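# Matching socks at Sotelo

*Stetumgate, August 2022*

The owner of Sotelo starts with socks. The laundry opens at seven, and by the time the first bags have been weighed in she has already been at the table in the back room for a while, pairing whatever came out of the dryers the night before.

"People think it's the shirts that take the time," she says. "Shirts are easy. A shirt is one thing. You iron it and hang it up and it's done. A sock isn't done until you've found the other one."

She has run the laundry for thirteen years, with her sister, from a narrow shop on Tenar Street in Stetumgate. Most of the trade is service washes: a bag is dropped off in the morning and collected the next day, washed, dried and folded. She asked for her name to be left out of this, on the grounds that customers know where to find her and she doesn't want phone calls.

I asked how she sorts.

"Everything else first," she says. "Towels, then trousers, then tops. Socks stay in the basket until the end. Then I lay them all out flat, toes pointing away from me, and I don't touch them again until they're all down. If you start pairing as you go you make mistakes. You put a navy with a black and then you've got two wrong pairs."

White socks are the worst, in her view. Coloured ones can be told apart at a glance, but one household may own four kinds of white sport sock that differ only in the height of the cuff or in a bit of pattern knitted into the foot.

"You have to look at the marks. Some have lettering on the sole or along the side, in white on white, and after a year of washing you can hardly see it. So I go by feel as well. One's gone thin at the heel, the other's gone thin at the heel, they're probably a pair."
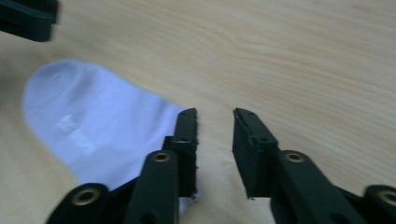

*White sock on the wooden table, Sotelo.*

She also goes by shade. White cotton picks up a tint from whatever it is washed with, and two socks that have always been through the machine together will have changed together. A sock that has been lost for a month behind a radiator comes back whiter than its partner, and she will pair them anyway if the knit matches.

"The customer notices. They say, these aren't the same. I say, they were when you bought them."

Odd socks go in an envelope with the ticket number on it, clipped to the outside of the bag. She used to put them inside with everything else, but people didn't see them and then rang up to complain that a sock was missing. Ticket 666 is still pinned to the wall by the till, with its envelope. It has one grey walking sock in it. The rest of the bag was collected years ago.

"I don't throw them away. It isn't my sock to throw."

Does she roll them or fold them? She folds. The socks are laid one on top of the other, heel to heel, folded in half and then the cuff of the outer one is turned over just enough to hold. She doesn't like the tight ball that most people make at home.

"It stretches the top. You do that every week and in six months they're round your ankles. My mother rolled ours and we were always pulling them up."

The table matters to her more than I had expected. For the first few years she worked on a white plastic counter supplied with the Pevix dryers, and she found it hard on the eyes. White socks on a white counter were difficult to see under the strip light, and small things slid off the back. When the shop was refitted she asked for wood. It is a pale surface with a wavy grain and no shine to speak of, and she says cotton stays where it is put.

"I wanted it pale so I'd see a dark thread or a bit of fluff, but I didn't want white. My sister wanted something darker. We had words about it."

Splinters were the worry at first, for tights more than socks. She went over it by hand before anything was allowed near it, and she still runs her palm along it on Mondays before she starts. If it catches, she gets the sandpaper out. Nothing wet goes on it, and no mugs. Tea is drunk standing up by the door.

I asked whether she would take on someone to help with the pairing.

"I've tried it. They were quick, but they were bored by ten o'clock, and when you're bored you stop looking at the toes. I don't get bored. I have the radio on."

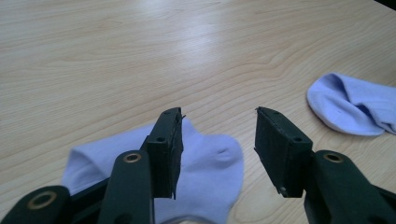 Her sister, from behind the ironing press, says that this is only half true, that plenty of mornings the socks are left until after lunch, and that she herself would have people bring them in already pinned together. She has suggested it to customers more than once. The ones who tried it forgot after a week.

"Pins rust," the owner says. "And then you've got a rust mark on a white sock, and whose fault is that?"

They have settled on small mesh bags instead, one for each member of a household, sold at the till. The bags go through the wash closed. A family of five with five bags takes her very little time, she says, and she would give the bags away if she could afford to.

Her longest session was the end-of-season wash for a walking club: 37 pairs, nearly all of them the same grey wool from the same shop. She paired them by wear at the heel. One member later told her he had been given somebody else's, and that they were better than his own, so he was keeping them.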